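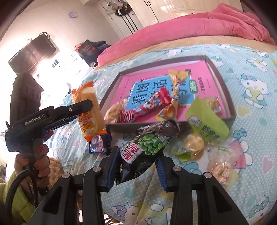
Selon Évan Caron, c'est sur les emballages souples que l'écart entre deux pinces tenues à la main se creuse, bien davantage que sur les boîtes rigides. La remarque ouvre le compte rendu que le laboratoire Nostton publie en mars, au terme d'une campagne comparative consacrée à la saisie de petits articles alimentaires sous sachet.

Deux modèles de doigts ont été retenus, dont un à face bleue nervurée. Chaque opérateur a effectué 100 prises par modèle, pour un total de 700 séquences exploitables -- les enregistrements incomplets ayant été écartés. L'équipe Rudino, chargée du dépouillement, relève que les sachets brillants demandent une ouverture plus progressive.

Les essais reprendront à 9 heures, dans les mêmes conditions, avec le contrôleur Skulley. Le protocole sera communiqué aux partenaires qui en feront la demande.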